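Wednesday, 9:20 a.m. Workshop notebook, fundraising and outreach stream

Purpose of entry: to record the assembly and checking of collection kits for the January breast cancer awareness appeal, and to note matters outstanding before dispatch to Womedby.

The printed order from Nuven was received and counted against the docket. The docket states 1000 ribbons and 500 donor cards. Ribbons agreed with the docket. Donor cards were short by 23, and the shortfall has been reported to the supplier by email. Replacement cards are to be sent at no charge.

Colour of the ribbons was compared with the approved swatch under daylight at the east window. The match is acceptable. The cards are a shade cooler than the swatch, and Toàn Khương has asked that this be raised with Nuven before any reprint is authorised.
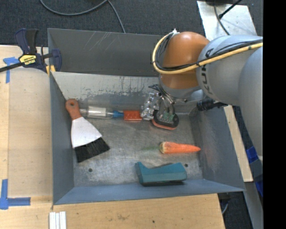
Notebook vol. 4, p. 23

Coin tins: the seal on the revised lid was tested by hand and by inversion with a full load of mixed coin. No lid released. One tin showed a burr along the slot and was set aside for filing. The adhesive label lifts at the corner if applied to an unwiped surface. All tins are to be wiped with isopropyl alcohol and left to dry before labelling.

Wording on the label was reviewed. The line "all proceeds to research" has been withdrawn, as a portion of the appeal funds the patient travel program administered through the Virkenen office. Approved replacement text: "Proceeds support breast cancer research and patient travel." Old labels are to be destroyed and are not to be used as spares.

Donation target for the workplace morning teas remains at $400 per site. The Vương site has requested a second kit and a card reader. Kit approved; card reader referred to finance.

Outstanding:

- Replacement cards from Nuven (T. Khương to follow up)
- Burred tin, file and retest
- Receipt books: confirm the numbering sequence with finance
- Courier booking for Womedby, morning collection preferred

Entry closed 11:45 a.m. Cartons sealed and labelled except for the Vương kit, which is held open for the additional cards.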